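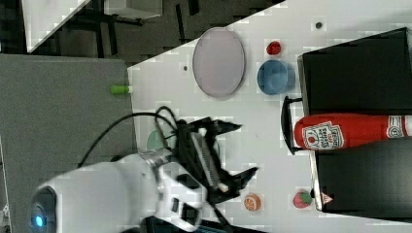 Setting a play table for small children is easy if you do it in the same order each time. Put the biggest plate first and leave free space around it, then the bowl. On my table it is the pale pink oval plate with the blue bowl next to it, and the ketchup lies to the side until the end. Small fruits come last, they roll.

Now the ketchup. A soft bottle does not stand well alone, so press the bottom flat with your palm and turn the label to the child.
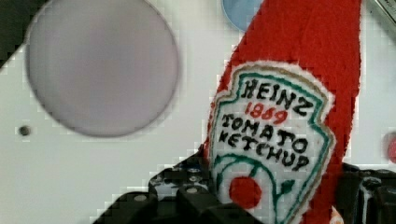 If it still falls, lay it down – the children do not mind. For cleaning I use a damp cloth on the plush and let it dry 60 minutes before the next meal is "served".

Verena Thaler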